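How to Request Your Own Parole File Before a Hearing

Last updated 27/05/2023

Anyone with a parole hearing on the calendar may ask for a copy of the file the hearing panel will read. These steps cover state cases heard at the Paldale office. County supervision files are kept separately and use a different form.

Before you start

You need the inmate or supervision number, the county of conviction, and the case number from the sentencing order. A date of birth alone will not locate a file. If a family member or attorney is making the request, a signed release must go in the same envelope. Releases sent later are not matched to requests.

Step 1. Fill out Form 408

Print in black ink. In Section A, write the name exactly as it appears on the sentencing order, even if it is misspelled there. Put the correct spelling in the box marked "Other names used."

Section B asks which parts of the file you want. Check "Institutional conduct," "Program records" and "Prior decisions." The box marked "All" is read narrowly by the records unit and leaves out prior decisions, so check the parts one by one.

Leave Section D blank. It is for staff.

Step 2. Work out the deadline

The request must be received 80 days before the hearing month begins. For a hearing in August, count back from the first day of August – the day of the hearing itself does not matter. A postmark does not count as receipt.

Step 3. Send it

Mail the form to the Records Unit, Paldale Parole Office. Requests can also be handed in at the Potgate branch, where the clerk will stamp your copy. Keep the stamped copy. Fax is not accepted.

Step 4. Read the file

Check the time-served figures first. Compare the jail credit days on the summary sheet with the sentencing order. In one file we reviewed, the order gave 298 days of credit and the summary sheet gave none.

Next, look at disciplinary entries. An entry that was dismissed on appeal should carry the word "Expunged" and no points. If it still shows points, note the page number and the entry date.

Step 5. Ask for a correction

Write one page. List each error on its own line with the page, what it says now, and what it should say. Attach the document that proves it. Arguments about guilt or the length of the sentence do not belong in this letter and will be set aside.

The unit answers corrections in writing. A panel may go ahead while one is pending, so bring 4 copies to the hearing.

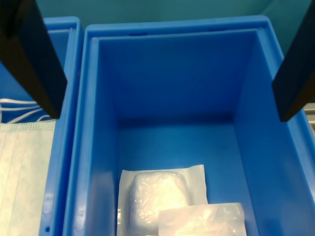
Lejla Georgiou: Does the stamped copy from Potgate count as proof of the received date? My brother's request was handed in there, and Paldale logged it nine days later.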